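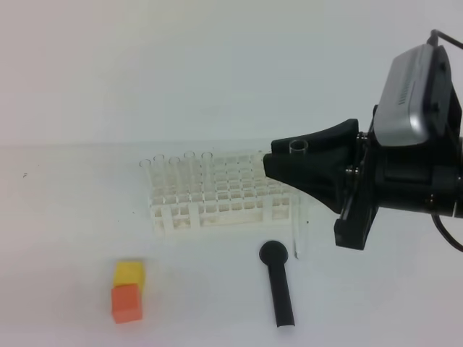

A atriz acordou às cinco e meia com a sensação de que ainda era a enfermeira-chefe. Acontecia-lhe muito, nos intervalos entre temporadas. Tinha passado nove anos a mandar calar cirurgiões em «Javusby», uma série de hospital que os pais viam por hábito e os filhos por causa dos pais, e o corpo não sabia ainda que o contrato acabara em novembro.

Fez café. O telefone tinha uma mensagem da agente, enviada às duas da manhã, hora a que as agentes dão as boas notícias e os advogados as más. A Nowicki, produtora de prestígio moderado, queria vê-la para um papel. «É uma avó», dizia a mensagem, e logo a seguir, para amaciar: «mas uma avó com passado.»

Tinha quarenta e quatro anos. Releu a palavra avó como quem verifica uma conta de restaurante.

A audição era do outro lado da cidade, num antigo armazém de azulejos com um letreiro onde se lia «Zutotberg», o título do filme. Ninguém lhe soube explicar o que queria dizer. A rapariga da receção achava que era uma montanha. O assistente de casting garantia que era um estado de espírito. O argumento, de que ela recebera 2 páginas, não esclarecia: na primeira, a avó descascava uma maçã; na segunda, a avó acabava de descascar a maçã.

Na sala de espera estavam outras avós. Reconheceu a adúltera de uma novela da noite, a quem em tempos tinha roubado o marido, ou o contrário, já não se lembrava em que episódio. Havia também uma antiga detetive, com quem partilhara uma digressão e uma gripe. Cumprimentaram-se todas com aquele entusiasmo caloroso de quem quer saber se a outra já entrou.

- Estás ótima - disse a detetive.

- Tu é que estás. Para que papel vens?

- Para a filha.

Fez-se um silêncio. A detetive tinha mais dois anos do que ela. A adúltera folheou com muita atenção as suas duas páginas.

Lá dentro, o realizador teria a idade de um estagiário de «Javusby» e usava o gorro de lã de um pescador reformado. Disse-lhe que adorava o trabalho dela. Perguntou-lhe se já tinha visto o trabalho dele, e ela respondeu que sim, muito corajoso, fórmula que em nove anos nunca a deixara ficar mal. Ele corou. Deram-lhe uma faca sem gume e uma maçã imaginária, que o orçamento, pelos vistos, já ia todo para o título.

Descascou. Pensou no anúncio do iogurte Mukeda, que lhe pagara a casa de banho, e na crítica que lhe chamara «fiável», como a uma carrinha. Pensou na avó verdadeira, que nunca descascara uma maçã na vida porque achava que a casca era a única parte que prestava. Então parou a meio, pousou a faca e deu uma dentada no ar.

O realizador levantou a cabeça.

- Isso não está no guião.

- Pois não.

- Pode repetir, mas com mais montanha?

Repetiu com mais montanha. Não fazia ideia do que fizera de diferente, talvez os ombros. O assistente de casting tomou nota de qualquer coisa comprida e o realizador agradeceu-lhe com as duas mãos no peito - gesto que, na experiência dela, tanto podia significar um contrato como um enterro.

A agente ligou quando ela ia no autocarro, entalada entre um carrinho de bebé e um senhor que a olhava há três paragens.

- Gostaram imenso. Acham-te nova de mais para a avó.

- E a filha?

- Para a filha acham-te velha.

- Então o que é que sobra?

Ouviu-a remexer em papéis.

- Estão a pensar escrever uma vizinha.

Disse que ia pensar, para manter a dignidade até à paragem seguinte, e desligou. O senhor inclinou-se então para ela e mostrou-lhe, em voz baixa, uma mancha no pulso. Queria saber se era grave.

Ela calçou os óculos, pegou-lhe no braço e observou com a severidade de nove temporadas.

- Vá ao médico - disse. - E a senhora do carrinho, se faz favor, deixe o homem sentar-se.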